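Print this page | E-mail this page

Tristgate Snack Cupboard Set: README
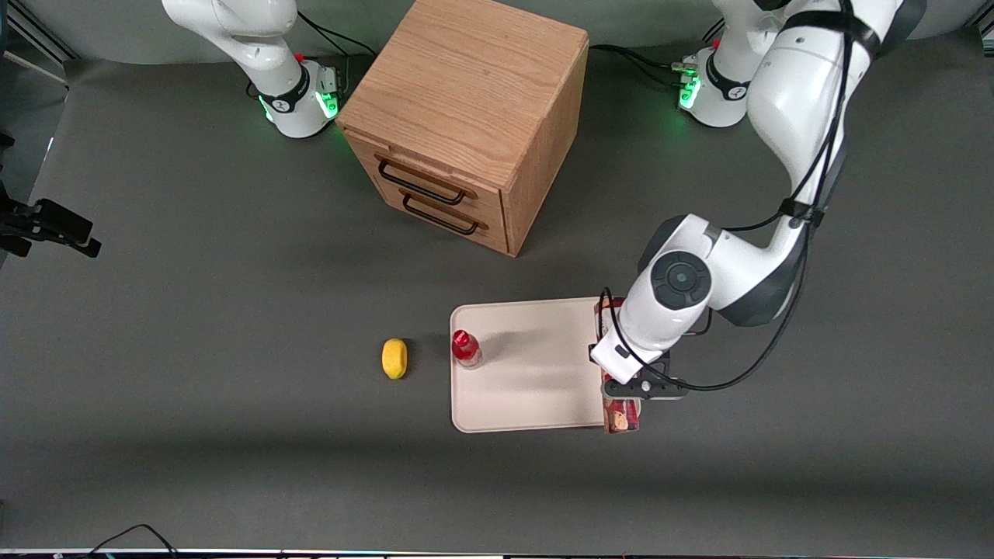 The set covers one small household job: putting packets and boxes of food away in a little drawer cabinet, and getting them out again onto a chopping board. It was put together by Florencio Casado and Covadonga Campos over one winter at Tristgate, starting in December. Please read the notes on drawers before using the labels.

**What is in it**

There are 1268 recordings. Of these, 1159 are complete, meaning the item ended up where the instruction said it should. The other 109 are kept in a separate folder called `unfinished`. Most of them stop with the item resting on the cabinet or lying on the table.

Each recording comes with a one-line instruction in English, a list of the items used, and a note of the starting place of each item. Recordings last up to 194 seconds.

**The furniture**

The cabinet is a cube-shaped wooden unit with drawers, in light oak colour. It stands at the back of the table with the board in front of it. We did not fix either of them down, so their positions drift a little between sessions. The table is dark grey and matt. If you want to repeat the work with another cabinet, choose one with drawers that run freely. The first one we bought, a Montoya, stuck in damp weather and none of its recordings are included.

**The food**

Items are ordinary dry goods in closed packaging: biscuits, snack bars, tea, stock cubes. Narrow boxes are the most common shape. They may be standing up or lying flat at the start, and the item list says which. Boxes were replaced when the corners went soft. A worn box and its replacement share the same item name.

**Labels**

- `store`: board to drawer
- `fetch`: drawer to board
- `swap`: one item out, another in

Drawer names were changed halfway through. Files numbered below 2000 use the old names, which go by contents ("tea drawer"). Later files go by position ("top left"). The file `drawers.txt` matches one to the other. File numbers have gaps and should not be used to work out totals.

**Known problems**

Some `swap` instructions name the two items in the wrong order. Covadonga is correcting these by hand and the Pusier copy is the one being updated. The Trokton copy is older and lacks `drawers.txt`.

Filed under: Household tasks, Kitchen storage, Data notes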